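Interior doors: do they all have to match?
Posted in Paint & Finishes – November 19, 2021

We bought a house in Gurwood whose last owner never met a paint chip he didn't take home. My wife wants every interior door white by the time her mother visits in June. I say doors can be different colors if you commit to it. Are we allowed to mix, and if so, what do I do about the frames?
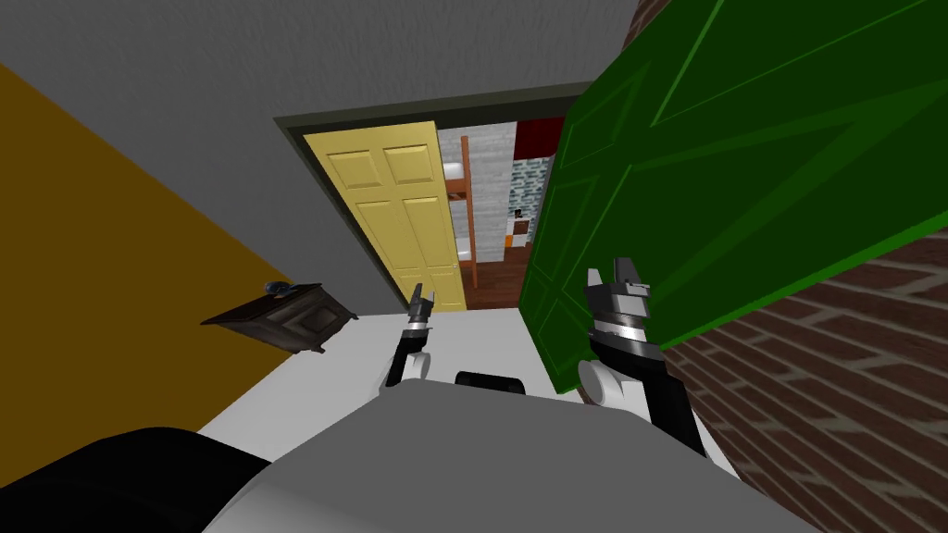 3 replies

Leire Salcedo
Allowed by whom? I've lived with a red bathroom door for years and the police have yet to call.

Choose one color for all the frames and leave it alone. Dark is fine and hides fingerprints, which you will have. After that the doors can do what they like, within reason. Use the same sheen on everything, though. A glossy door next to a flat one looks like you ran out of money halfway down the hall.
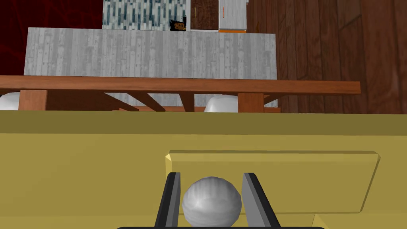

Paneled doors take longer than you think. Do the recesses first with a small brush, then the raised parts, then the edges, and go back for drips before they set. I figured on a weekend for mine and was still at it when the leftovers from Thanksgiving ran out. Two quarts of satin enamel ran me $46, and I had enough left to ruin a pair of shoes.

Pletthorpe
just paint them white. you'll sell someday
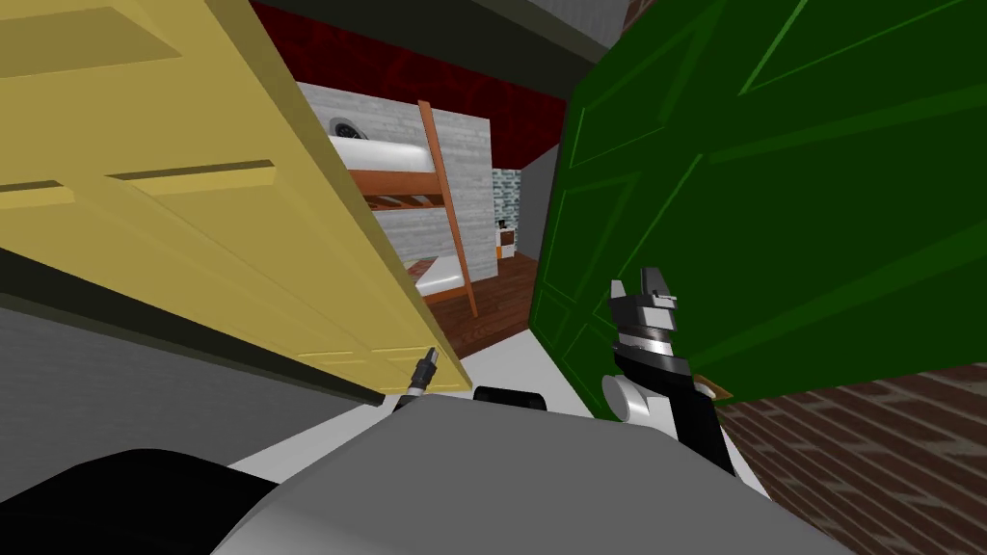 Darius Roman
Retired painter, forum moderator

White is fine if you enjoy washing doors. A contractor over in Gundorgate quoted my neighbor $395 a door to spray his – he did them himself and now owns one that doesn't close.

Learn from him. Take the door off, scuff it with 120 grit, prime if the old paint is oil, and keep paint off the hinges. If it swings between two rooms, the edge on the latch side gets the color of the room it opens into. People will argue with me about this. They're welcome to start their own thread.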